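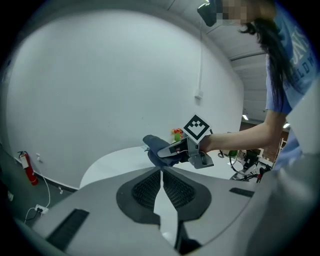
Big white lettering on light blue.

Kitchen table tips for a letter-writing night
By Bakari Kariuki

Our Gorumano group has sent 2,000 letters to people held in Mabula prison and to the officials who keep them there, and nearly all of them were written on somebody's kitchen table. I love these evenings! You end up learning a lot about paper, ink and soup stains, so I've put my favorite tricks in one place. Please steal them.

Get the table ready
Wipe it down with a barely damp cloth, then go over it with a dry towel and leave it alone for 20 minutes. A little leftover cooking grease will make ballpoint skip and leave a see-through spot on thin airmail paper. If your table is rough or grooved, lay a flat sheet of cardboard under each writing spot (the back of an old calendar is wonderful for this).

Pens and paper
Blue or black ballpoint, every time. Gel pens look gorgeous and smear the moment a drop of tea lands on them. Some prisons turn away glitter, stickers and colored paper, so check the rules for the place you're writing to before anyone gets out the craft box. Plain white paper, one side only, is a good bet.

Dried-up ballpoint? Scribble hard on the sole of a rubber shoe. I've rescued a whole jar of pens that way.

Keep a test scrap by every seat.

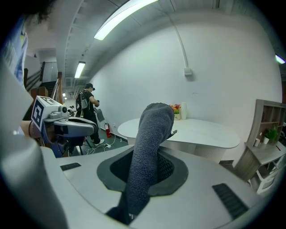 Terry cloth, dark gray.

Envelopes without the gluey tongue
Use a clean sponge in a saucer with just enough water to cover the bottom. Swipe once, press, and stack the envelopes under a heavy cookbook until the flaps lie flat. If a flap won't stick, a thin line of glue stick is fine, but skip the tape if you can, as some mail rooms don't like it.

Stuck one with the wrong letter inside? Put it in the freezer for 2 hours and ease a butter knife under the flap. It works more often than you'd think.

Keeping names straight
Spell the person's name exactly as it appears on the case sheet, including any prisoner number. I copy each one onto an index card and stand the cards in an old toast rack. It holds 4 cases at a time, which is plenty for one evening, and people can grab a card without shuffling through everybody's papers.

Leave your own home address off unless your group has agreed on it. We use the mailbox at the Tridonton community hall. And stay away from anything about the case that could make trouble for the person reading it. "I'm thinking of you, my tomatoes are finally up" is a perfectly lovely letter.

Food
Dry snacks only until the envelopes are sealed! Pretzels, apple slices, plain crackers. Soup comes afterward, and so does anything with powdered sugar on it.

Ink on the tablecloth
Dab rubbing alcohol on from the back of the stain with a paper towel underneath, move to a clean patch of towel, and dab again. Test a hidden corner first. Then wash as usual, and keep it out of the dryer until the mark is gone.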